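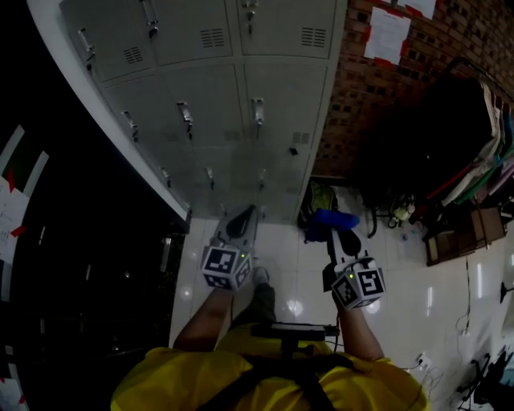
How does a robot learn to open a door?

It learns mostly by copying people. A person opens the door again and again while sensors keep a record of every little move, and then a computer studies all those records until it can make a pretty good guess about what to do by itself.

Each record is called an example, and a learning robot is hungry for them! Think about when you learned to tie your shoes. You probably watched a grown-up a few times, got it wrong, and then one day it worked. A robot is a much slower student. Florencia Mansilla's team wanted theirs, named Ellby, to learn about lockers, and they gathered 1628 examples before they even began the lessons.

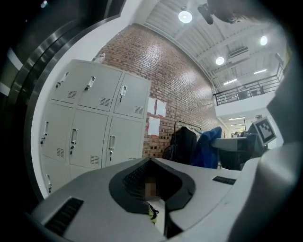 The examples can't all be the same, either. If you only ever pulled on one handle from one spot, Ellby would be puzzled by the locker next door. So the helpers stand closer, then farther back, and sometimes they go slowly – as slowly as a sleepy turtle. Lautaro Quezada once did 27 in a row and had to go and shake out his arms.

Mistakes get sorted out afterward, and a few of them are kept on purpose.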